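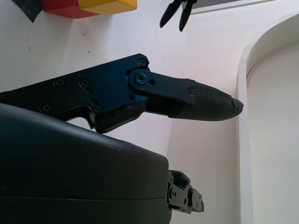 According to Pentti Hirvonen, the old version of this section had the order wrong. He set up his Sasine in January, followed our steps as printed, and ended up moving the whole thing after the hose was already cut. Put the placement first, he wrote, and keep the app out of it until the water is going somewhere. He's right, and the steps below have been moved around to match.

3. Placing and starting the Sasine dehumidifier

This section covers the floor-standing Sasine with the side drain. If yours has the drain at the back, the steps are the same but the hose runs are shorter. Read the whole section before you cut anything.

3.1 Before you choose a spot

The Morkomen box says the Sasine handles a room of 500 square feet. Treat that number with some suspicion. It doesn't say how high the ceiling is, how damp the room was to begin with, or whether anybody opened a door. In a tight, heated room you may get there. In an unheated basement with a floor drain and a leaky window, plan on less, and don't buy a second unit until you've dealt with the window.

You will also read that a dehumidifier cures a damp wall. It takes water out of the air. If the wall is wet from a bad gutter or a cracked pipe, the tank will fill every day forever and the wall will stay wet.

Check these things first:

- Look at the gutters and downspouts on the other side of the wall.
- Tape a square of clear plastic to the wall, sealed on all sides, and leave it overnight. Droplets behind the plastic mean the water is coming through the wall. Droplets on the room side mean the air is damp, and the Sasine can help.
- Find a grounded outlet you can reach with the cord supplied.

CAUTION: Do not use an extension cord. The quick-start card shows one in its drawing. Ignore the drawing.

3.2 Placement

1. Stand the unit upright and leave it for two hours before plugging it in. If it traveled on its side, leave it overnight.

2. Choose a flat, hard piece of floor. Carpet is allowed by the card, but the unit walks on carpet when the fan is on high, and the front grille sits low enough to pick up lint.

3. Keep 20 inches clear on the intake side. The card asks for less. We tried less, and the unit ran longer and shut off with the tank half full.

4. Keep it out of alcoves, closets and the space under stairs. A recess looks like the natural home for an ugly box, and the catalog photos encourage this. Air coming out of the unit hits the back of the recess, goes straight back in, and the sensor reads a nice dry room that doesn't exist anywhere else in the house.
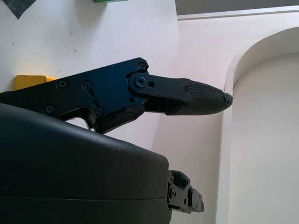
Figure 2. Pale wall with an arched alcove at right.

5. If an alcove is the only place near the outlet, stand the unit in front of the opening with the outlet side facing the open room. It will be in the way. There is no setting that makes up for it.

6. Check that the unit doesn't rock. Adjust the two front feet by hand. The rear feet don't turn, whatever the parts diagram suggests.

NOTE: The Quiet Corner Kit sold with some bundles is a rubber mat. Any rubber mat does the same job.

3.3 Connecting the drain hose

You can skip this part and empty the tank by hand. Plenty of owners do, and for a bedroom it makes sense. For a basement you'll get tired of it within the first week.

1. Switch the unit off and unplug it.

2. Pull out the tank and set it aside, level. There may be factory test water in it.

3. Push out the drain cap on the side from the inside with your thumb. Don't use a screwdriver. The collar behind the cap is thin, and a cracked collar isn't covered by the warranty.

4. Lay the hose along its full route without connecting it. It has to run downhill the entire way. A hose that goes up over a door sill and back down will look fine for a day and then send water onto your floor. Gravity is all you have, as the base model has no pump. The listing that calls it "pump ready" means you can buy one.

5. Cut the hose only once you're happy with the route, and leave a hand's width of slack.

6. Push the hose onto the collar and tighten the clamp until the hose no longer turns.

The Troro hose kit is sold as a custom fit for this model. It fits. So does ordinary garden hose with the threaded adapter from the accessory bag, and we have had both on the bench without a drip from either. The Troro clamp is better than the one in the bag, and if you find the clamp sold by itself, that's the part worth paying for.

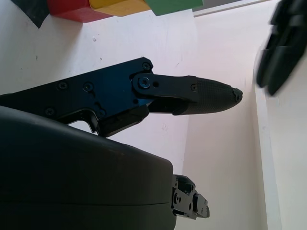

7. Slide the tank back in even though the hose is doing the work. The float switch is in the tank bay, and the unit won't start with the bay empty.

8. Pour a cup of water into the drip tray and watch the far end of the hose. If nothing comes out, there's a high spot along the run. Find it before going on.

CAUTION: Do not push the end of the hose down into a drain so that it sits below the water line. Leave an air gap.

3.4 First run

1. Plug in the unit and press Power. The display shows the humidity reading after a short delay.

2. Don't believe the first reading. The sensor sits close to the warm side of the cabinet and needs time to settle. A cheap standalone hygrometer across the room is a better guide, and if the two still disagree the next morning, go with the one across the room.

3. Set the target with the arrow keys. Start with a middle setting. People tend to go straight for the lowest one, and all that gets you in a normal basement is a compressor that never stops.

4. Set the fan to high for the first day and close the doors and windows.

5. Leave it alone. The compressor cycles on and off, and a click followed by a short gurgle is normal. A grinding noise isn't, and neither is a strong burnt smell. Unplug the unit if you get either one.

Skip "Smart Dry" mode for now. The manual describes it as learning the habits of the room. As far as we can tell, it lowers the fan speed at night. You may like that, but it has nothing to learn during the first day.

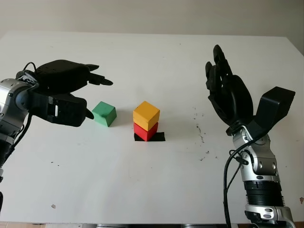 6. The next day, compare the two readings again and lower the target one step if the room still feels clammy. Wait another full day before changing it a second time.

3.5 The Paiva app (optional)

The Sasine runs perfectly well without the app. If you want it for the tank alert, this is the shortest path:

1. Install Paiva and choose "Set up later" when it asks for your address.

2. Hold Timer and Fan together until the light blinks.

3. Pick the unit from the list. If it doesn't show up, move the phone closer and try again before you reset anything. Resetting wipes the humidity target and the filter counter too.

4. Turn off "Savings Report" in the settings. It compares your power use against a unit running nonstop, so every owner is told they're saving money.

NOTE: The alert arrives when the tank is already full and the unit has stopped. There's no early warning, though the store page implies one.

3.6 If the tank stays empty

- Room too cold. The coil frosts over and the unit spends its time defrosting.
- Target set higher than the room's actual humidity.
- Filter still in its plastic bag. Slide it out from the top and look. We have seen two of these.
- Hose still connected, in which case the water is going down the drain as intended.

For cleaning the filter and coil, see section 4.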